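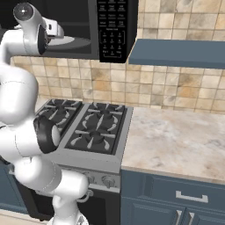 Our afternoon at the Rirkesden open day was mostly spent in front of the kitchen demonstration, and I'd like you to keep these notes beside you when you write up your visit report. Gunther Kettler ran the session from the big screen, and he was very generous with his time (he let us stay well past the hour we'd booked!). The kitchen is a simulated one, so everything you watched was computed. Think first about reach. The white arm has its gripper up near the black microwave while its base is down by the floor, so the links have to curve past the left side of the stove to get there – and that is a lot of arm to keep clear of a cooktop. Have a look at how much of the left grate is hidden behind it, too, and ask yourself what a single camera in that spot would miss.

Home | Course Outline | Week 3 | Readings | Contact

Gunther's main point, as I understood it, was that a planner is happy to find any path at all, and it's up to you to tell it which paths you'd be comfortable with in your own kitchen. He showed us a batch of 1556 planned motions toward the microwave, of which 1397 finished without touching anything. Several of you asked about the rest, and I was delighted that you did. Most of them came down to the elbow, which swings out wide when the wrist goes high. We'll do a small version of this ourselves in the lab, with 13 start positions each, so please don't worry if the numbers went by a little quickly on the day.

A word on names, as a few people got muddled. Enska is the planning software, Wosley is the building we were in, and Maruyama is the room upstairs where we had our tea and the very good lemon slice.

For your report, please write two pages on one motion you watched, sketch the arm with its joints labelled, and mark where you think the elbow comes closest to the stove. Rough pencil is fine. Bring it along to the next tutorial and we'll go through them together.

3 comments | 13 shares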